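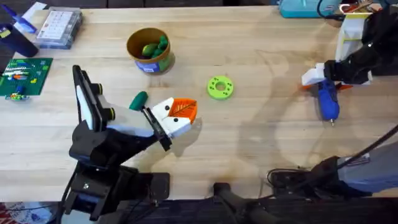
Fig. 1. Two arms, one shared table. Note the supplies crowding the upper-left corner of the top.

Week 6 handout: Budgeting for a two-arm bench

OK, so last time I asked you all to price a bench, and nearly every list I got back had two lines on it: arms and table. I did the same thing on my first one (the Volton quote looked so tidy!), so no hard feelings. Let's go through what was missing.

Start with the small stuff. Parts boxes, spare boards, cable, toy vegetables, things to pick up and put down – it all costs money and it all needs somewhere to live. I put in a flat $200 for this and I have never once had any left over. Give it its own line, please, or it ends up hiding under "other."

Next, reach. Measure your table before you ask Istis or Zadex for a quote, and draw both bases on it to scale. Two arms facing each other need a shared patch in the middle, plus room at the edges for mounts and cables. I like to cut the bases out of cardboard and shove them around for a while. It feels silly and it's great!

Then the fingers. Pads and contact strips are wear parts in my budget, so I order a second set on day one. 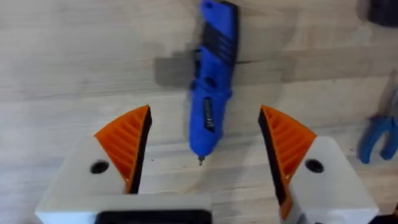 Fig. 2. Wrist view: open fingers with ribbed orange pads, blue rotary tool between them.

Hand tools go on the list too, and you should pick them with the gripper in mind. Write down the width of the handle and compare it with how far the fingers open. Fallahi will send a sample finger if you ask nicely, and you can check the fit before you pay for anything.

For your worksheet, the ceiling is $2,144 for everything except the arms themselves. Shipping counts. So does tax – I will check! Bring a printed copy, with your table sketch stapled to the back.

Due 5/26/25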